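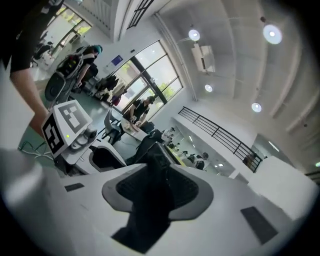

WORK & SPACES

Six Months With the Same White Table

The office manager at Utitz has a rule about the big room: anything left on a table at the end of the day belongs to her. So far she owns 23 ballpoint pens, a stapler and the left half of a pair of gardening gloves.

"I give it back if they ask nicely," she says. "They mostly don't ask. They buy another pen."

The big room is the reason I came. It is white, with tall windows and trees right up against the glass, and it is the room everyone who works on the second floor fights over. Before Utitz took the lease in February it belonged to Skultetti, a firm that sold curtains. They left without leaving a single one behind, which she regards as a professional insult.

"You'd think they'd have had a spare," she says. "Around four in the afternoon in summer you could toast bread on those tables."

She looked into blinds. The quote was $1,696, fitted. She read it aloud at a staff meeting, there was a silence, and people began moving their chairs. The chairs have been moving ever since. They are black, most of them, and in the morning they line up with the tables the way she likes. By lunch they have drifted toward the shade, and one usually ends up in the middle of the floor with its back to everything.

I ask whether she has considered assigned seats.

"I tried it for five days," she says. "I made little cards. One person ate lunch on his."

What she will talk about for as long as you let her is the table by the big window. It is white and it shows everything. Small things collect on it: screws, tape, caps from things that no longer have caps. She bought it secondhand from Zacharopoulos, the restaurant supply place out by the highway, and had it delivered by two men who couldn't get it up the stairs and then, after a long phone call, could.

"It's the best table in the building," she says. "You stand at it and you look at the trees. So naturally people bring all their junk over to be near the trees too."

And the cables? She closes her eyes for a moment.

"I have bought clips. I have bought sleeves. I bought a thing called a Grirel, it's a box with a lid, you put the cables inside and then you never think about them again. That was the idea." The Grirel is in a closet now. Somebody keeps tea in it. The cables are on the floor, thin white and gray ones, in a tangle she steps over without looking down.

She is kinder about backpacks. There are hooks by the door, and hardly anyone uses them. People come in and get straight to work with their bags still on, bent over whatever it is, as if a bus might leave without them.

"I used to say something," she says. "Then I thought, well, it's not on the floor."

The lights are her one clear victory. The ceiling is all panels and beams, and when Utitz moved in, the round lights set into it buzzed. She had them seen to for $826 and paid without a meeting. The air conditioner, high up on the wall, she considers a matter between the staff and their consciences. There is a remote. She knows where it is.

"Everybody's either freezing or dying," she says. "I've got a sweater in my drawer and a fan under my desk. I don't discuss it."

Before I go she walks me past the white table, picks up a pen and puts it in her pocket. It's ten to five, I point out. The day hasn't ended.

"It has for that pen," she says.

Aug 6, 2020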